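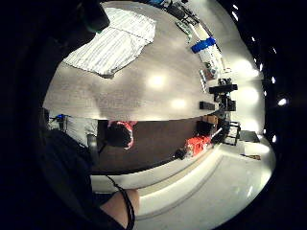
The Ramness towel from Usard is a plain thing, white with thin gray stripes. I bought 2 of them in May for $13 each. I wanted something that could dry dishes and also go under a laptop or a plate on a big table without looking like a rag.

The label says 100 percent cotton. It is lighter than I expected at that price. Glasses come out clean, but a full rack of plates is too much for one towel and I end up reaching for the second.
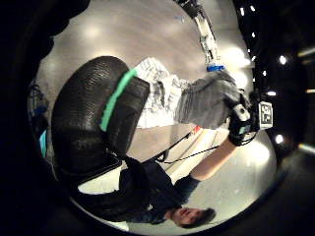 Gray fabric in soft folds.

After 16 washes the stripes have kept their color. The hems have not done as well. One corner has started to curl, and ironing only fixes it until the next wash. There was some lint the first two times through the dryer and none after that. 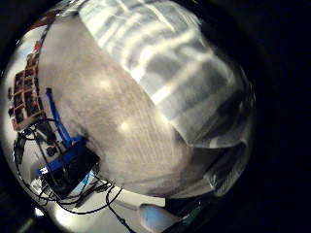 Pale gray and white, with a soft fold along the lower edge.

Folding is easier than with my old Correa towels, which were thick and wanted to spring open. These wrinkle more, though. I lay one out near the edge of the table, pull the near corners straight and smooth it from the middle before the first fold.
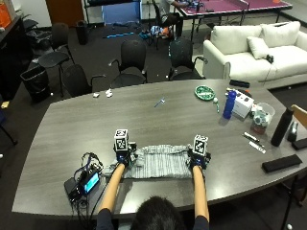 If I skip that step the stripes drift and the stack in the drawer looks crooked. In thirds it fits a shallow drawer with room to spare.

Zunness sells a similar one with a hanging loop, and I do miss the loop. I would still buy these again, but on sale.

Rating: 4 out of 5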